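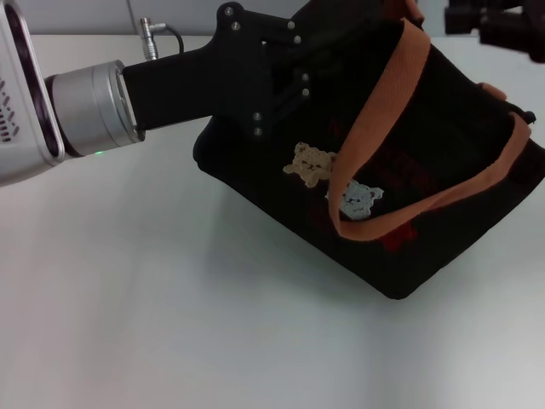 Eight months of sharing a bench with a robot

I've been on the returns bench at Wosthorpe for nine years, so when the arm arrived in October I had opinions before it was even plugged in. Most of them were rude.

We handle bags, mainly. Totes, kids' backpacks, the odd toiletries case, all the stuff people order in the wrong colour and post back to us. My job used to be pick it up, turn it over, check the stitching and the straps, put it down, do it again. On a big day that was 80 an hour and by knock-off my wrists were cactus. Now the arm does the lifting and turning and I do the looking, which is a funny way to spend a shift (I still reach for things out of habit!).

Soft bags are its weak spot. Give it something stiff and it's happy as Larry, but a floppy black tote with a strap looping across the front takes some thinking about. Where do you grab it? Not the strap, not the embroidery, and definitely not the little bears if you want to sell the thing again. I knew all that without ever having to say it out loud, and now a good part of my week is saying it out loud to the people from Detitz, who write it down and change the settings. I quite like that bit. I'm less keen on the new form, which is 2 pages and asks me to rate each grip.

The worry on the floor is hours, of course. So far no one on our bench has lost any, but the casual shifts we'd usually pick up before Christmas didn't get advertised, and I reckon we all noticed. I asked about it at the last meeting and got a lot of talk about flexibility.

Still, I can open a jar at home again without swearing. The backpacks are meant to go over to the arm next, zips and all, and I've already started my list of what to tell them about the zips.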